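Fixing missed grasps on a soft work surface

Last updated February 11, 2025

The brick-sorting cell at Trisholm began faulting in the second week of use. The arm would go down for a brick, close its fingers, and either come up with nothing or stop with a contact force error.

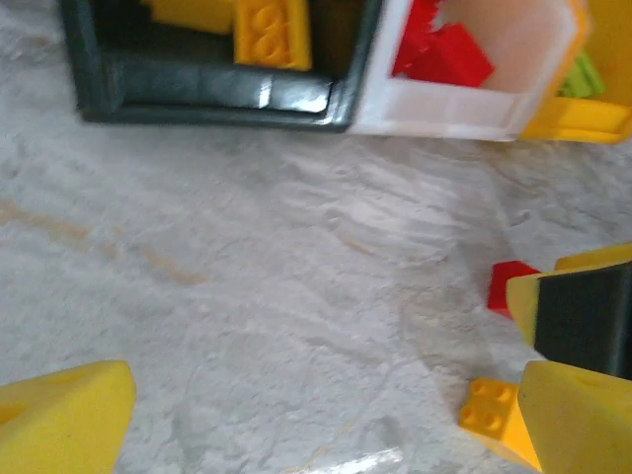
Cornel Sima pulled the run log and found 17 stops in 149 pick attempts. Most of them were on small bricks lying on the crumpled white covering, and very few were on bricks that had landed on a flat patch. The steps below are what we did to clear the fault. They should work on any cell where parts are picked from a cloth or paper surface.

Before you start

Stop the program, press the emergency stop, and wait for the arm to settle. Do not reach between the fingers while the gripper has power. One of our early stops was cleared by hand with the arm only paused, and the gripper closed when the program resumed. Janaína Leite was not hurt, but the rule has been in place ever since.

1. Save the log first. Restarting the controller on our cell erases the last set of force readings. Copy the log file to another machine and write down which part the arm was going for.

2. Check the finger pads. Look for a lifted corner, grit, or a shiny worn patch on the rubber. Wipe the pads with a damp cloth and let them dry. If a pad moves when you push it sideways, replace it and do the other finger at the same time.

3. Clear the surface. Remove scraps of packaging and anything else that is not a part. Clear film is easy to miss, so run your hand over the whole area.

4. Smooth the covering. Pull it from the corners and clamp it. Small wrinkles are fine. A ridge as high as a brick will lift a fingertip before the pads reach the part, and that was what set off most of our force errors.

5. Measure the surface height again. Our program had one value, taken at the center. Touch off at the center and near each corner, then enter the highest reading as the floor limit.

6. Slow the last part of the descent. Yuzhen Zeng cut the approach speed to 40 percent of the old setting. Leave the travel speed over the bins alone.

7. Test with one part at a time. Put a single brick in the middle and run five picks, then repeat close to the bins. If the arm stops again, go back to step 4 before you change the force limit.

Raising the force limit will make the error go away for a while. We tried it and cracked a fingertip.

After the changes we ran 131 picks and had one stop, which we traced to a loose clamp.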